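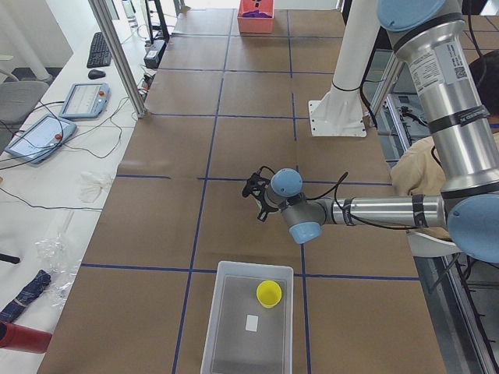 Work table covered in brown kraft paper, with square cells marked out in dark blue tape.

The case for fewer colouring pages

February 2022

Printable colouring sites compete on volume. The front page gives a number, the number goes up each month, and the visitor is expected to take it as a measure of quality. I have maintained the printables section at Hiebert for long enough to doubt this, and I think the large collections should be cut hard.

Consider what a page has to do. It has to print on letter or A4 without losing a margin. Its outlines must be heavy enough to survive a cheap inkjet on draft setting. Its regions must be closed, so that a child using a fill tool on a tablet does not flood the whole sheet. These are checkable properties, and most files in most collections have never been checked for any of them.

Last August I went through our seasonal folder, 200 sheets in all. Of those, 94 had at least one open region and 39 were near-duplicates of another sheet in the same folder: the same maple leaf mirrored, the same snowman with a different scarf. I removed the duplicates and repaired what could be repaired. The folder is smaller and the search results for "leaf" now fit on one screen.

The usual objection is that storage costs nothing. Storage is the wrong cost to look at. A kindergarten teacher with ten minutes before the bell pays in scrolling, and then in toner when the downloaded picture proves to be a small grey JPEG enlarged to fill the sheet. Lelley, which offers up to 3,000 pages in its animal category, has no way to sort by line weight or by age. A parent looking for a beaver with thick outlines for a three-year-old has to open them one at a time.

Hélène Lavoie, who drew the Nasitz alphabet set, argued to me that breadth matters more than I allow. Children fix on particular things, she said, and a child who wants a grain elevator will not accept a barn. I grant the point. It is an argument for more subjects, though, and the big collections mostly grow by adding versions of subjects they already have. There are plenty of kittens. I am still looking for a decent grain elevator.

Vector files would settle part of this. An SVG or a properly made PDF scales cleanly, and open paths can be found by a script before the file is published. Skasville moved to vector masters and kept bitmap copies only for preview - a sensible arrangement, and one that a small site can manage with free software.

Beyond that I would ask for three fields on every sheet: line weight in points, smallest region in millimetres, and the name of whoever drew it. The last is the one most often missing. I would delete any sheet that cannot supply it.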